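Stuck on the last section of the Rellness co-op mission, can't get the second generator to stay on

Posted in: Golen > Co-op Missions > Help

Halima Tanui

Okay so my brother and I have been stuck on this for three evenings now and I'm about ready to throw the controller in the yard. We're playing Golen, the co-op campaign, and we're on Rellness, the flooded power plant one that came with the July update. We can get all the way to the turbine hall without much trouble. We've done it enough times that I could probably walk it with my eyes shut. It's the part after the turbine hall that kills us.

For anyone who hasn't played it in a while: you come down the stairs, the door locks behind you, and there are two generators on opposite sides of the room. You have to start both. The first one is easy, you hold the button, the bar fills up, done. Then we run over to the second one, the bar fills up, and right when it's full the first one shuts off again. Every time! We've tried starting them in the other order and the same thing happens, just on the other side.

We also tried splitting up, one on each generator, which I figured had to be the answer. That got both of them running for maybe ten seconds and then a wave of the crawler guys came out of the water and we both died. The checkpoint puts you back before the turbine hall, so every try costs us a good long while of walking through stuff we've already done. Who thought that was a good place for a checkpoint?

Things we've got, in case it matters: I'm playing the Mechanic with the rivet gun, he's the Scout with the long rifle. We're on normal. I have 3896 credits saved up and no idea what to spend them on, since everybody says to save for the armor but the armor I want is more than that. He's broke because he buys every hat in the store.

So two things. Is the generator shutting off a bug, or is there something we're supposed to do first? And is there a better loadout for two people? I've seen videos of people doing it with four but we don't have four, we have two and sometimes a cousin.

Thanks in advance. I did search before posting but all I found was an old thread about the Bach level, and that one plays completely differently.

Teodor Engström

It's not a bug. You have to drain the water first. There's a valve.

Also the Scout is bad on this map.

Declan Wihongi

Teodor's right about the valve but I'm going to fill that in a bit, because when I did this mission the first time somebody told me "there's a valve" and I spent an entire evening turning the wrong one.

There are three valves in that room and two of them don't do anything for you. The one next to the stairs just opens the side closet (ammo and a medkit, worth grabbing). The one up on the catwalk with the yellow light is left over from the solo version of the mission, as far as I can tell, and it makes a noise and that's all. The one you want is under the control booth on the far wall, kind of behind the pipes, and you have to crouch to get the prompt. It's really easy to miss. If you're playing with the subtitles on you'll see "water draining" pop up when you've got the right one.

Once the water's going down, the generators will hold. The game sort of explains this in a log you pick up way back in the offices, where the shift supervisor complains that the pumps trip the breakers, but who's reading logs with crawlers chewing on them?
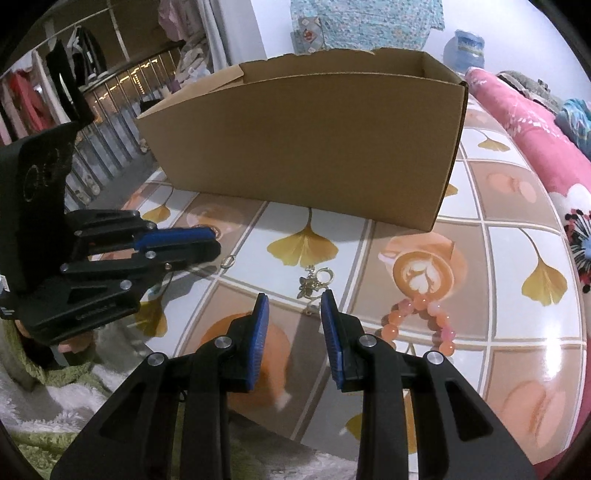 Declan Wihongi

Right, so the order I'd do it in with two players:

Go down the stairs together and don't touch either generator. Nothing spawns until you start a generator or turn the valve, so take as long as you want. Reload, open the closet, get the medkit. If your brother's at full health then you take it, the Mechanic ends up doing most of the close-up work here.

Put your turret down before you do anything. I like it on the left side of the control booth, facing the big pool, up on the little step so the crawlers have to climb to reach it. If you put it on the floor they swarm it and it lasts no time at all. I know the tooltip says the turret gets a bonus on flat ground but I've never noticed any difference.

Then you crouch under the booth and turn the valve while he covers you from the catwalk. The first wave comes out of the big pool only, so if he's up there he can see all of them. It's a short wave. After that there's a lull, and that's when you both run and start the generators at the same time, one each. Don't do one and then the other. With the water down they'll both hold either way, but each generator start triggers its own wave, and if you do them separately you fight two full waves back to back. If they go on within a couple of seconds of each other the game squishes it into one wave. A bigger one, sure, but way shorter overall, and you only have to burn your grenades once.

After that wave the elevator opens and you can ignore whatever's left. Just run. You don't get anything for clearing the room. My buddy and I used to stay and fight because we figured there was a bonus, and there isn't one, I've checked the score screen with and without.

On the loadout: I'd disagree with Teodor that the Scout is bad here. The long rifle is bad here. The Scout is fine if he swaps to the carbine, and he still gets the ping ability, so you can see the crawlers while they're under the water. That's huge in this room. Tell him to ping right before you start the generators and again when the music changes.

For you, keep the rivet gun but get the heated rivets. They're 385 credits at the workbench and they stop crawlers from healing when they go back into the water. You've got plenty for that. Then with what's left I'd get the second turret slot, it's 1257, and you'll use it in every mission after this one. The armor can wait. I bought the armor first and regretted it for weeks, it makes you slower and everything in the back half of the campaign is about moving.

About the checkpoint, yeah, it's awful, everyone complains about it. One thing that helps: there's a shortcut in the turbine hall. When you come in, don't go around the walkway. Drop down onto the big housing on the right side, there's a ladder on the back of it that takes you straight to the stairs. You'll take a tiny bit of fall damage. It cuts out that whole stretch with the steam vents.

If your cousin's around, put them on Medic and have them stand in the booth. Seriously, just stand there. The booth has one door.

Hacer Akgül

Adding something because I went through this last night with a friend who was also stuck. If you pick up the valve handle in the offices (it's on a desk in the room with the broken vending machine) the valve under the booth turns a lot quicker. I'm pretty sure it's optional because Declan didn't mention it, and my friend did it without. But when I did it without I got hit in the middle of turning and had to start over, and with the handle I was done before the first crawler was out of the pool. So maybe get it, it's on the way.

I don't agree on the second turret slot, for what it's worth. I have it and I forget to place the second one almost every time, ha. I'd go for the faster revive. With two players a revive is the whole game, if one of you goes down and the other one can't get there you're back at that stupid checkpoint. But it depends on how you two play. If neither of you goes down much then sure, turret.

Also, for the next one (Jorley, the train yard), don't bother shooting the spotlights. They come back. I wasted so much ammo on those. Wait for them to swing left and go under the cars.

Oh and if you're playing split screen, there's a thing where the second player doesn't see the crouch prompt for the valve at all. Player one has to be the one who turns it. I don't know if they fixed that. It was still happening to us in July.

Cameron Hoani

does this work on hard? me and my roommate are on attempt 14 and the crawlers just come out of both pools at once

Declan Wihongi

On hard they come out of both from the start, yeah. Move the turret to the middle of the catwalk so it can turn both ways, and have the Scout stay down on the floor with you. The rest is the same. You'll want the handle Hacer mentioned, too. I'd totally forgotten about it, I think I grab it on autopilot.

Halima Tanui

WE DID IT!! Second try! It was the valve. We had been turning the one by the stairs this whole time and thinking the closet was the reward, lol.

We did split screen and Hacer was right, my brother couldn't get the prompt at all, he kept saying there was nothing there and I kept telling him to crouch more. Switched places and it came right up. I got the heated rivets and then I got the revive, sorry Declan, he goes down A LOT. He's using the carbine now and complaining about it, but he had more kills than me so he can complain all he wants.

The turret on the step was great. The ladder shortcut took us a few minutes to find, it's on the very back of the housing and it's dark in there, so if anybody else is looking for it, turn your flashlight on first.

Starting Jorley tonight after dinner. I'll be back when we get stuck on that one too.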